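Okay, so a bunch of you asked what I'm recording on now, because apparently the old episodes sounded like I was inside a cereal box (fair!). It's the Parsa, a little tabletop podcast mic from Nornine, and I'm kind of in love with it.

I got mine in December for $158. The bundle with the boom arm is $195, and I skipped it, then whined for two weeks about having to hunch over my desk. Get the arm, you guys.

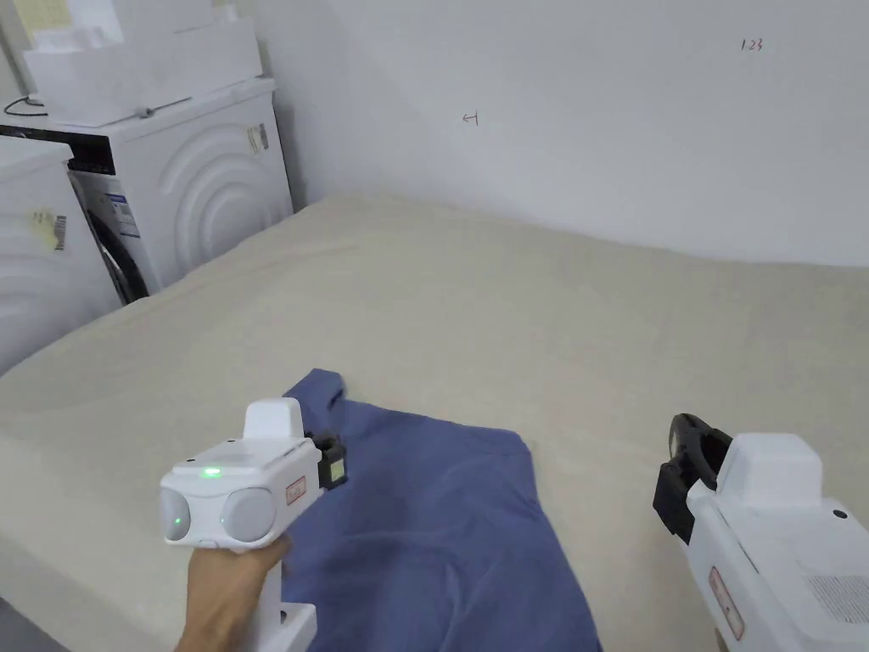

Green lights on, hand on the grip.

The Parsa plugs in by USB, has a mute button on top and a headphone jack in back, and weighs so little that I took it to my sister's bridal shower and recorded the whole gift-opening part of episode 61. You can hear every single squeal! It does pick up my dog's nails on the floor, so I throw a blanket down first.

Colors are cream, black and a dusty pink that sells out constantly. The foam cover is extra and worth it if you pop your P's like me.

Comments (3)

zakbridge_mama: Ordered the pink!! Does it work with a tablet?

reality_recapper: The shower episode made me cry in a parking lot.

tess2905: Mine came without the cable, but they sent one right away.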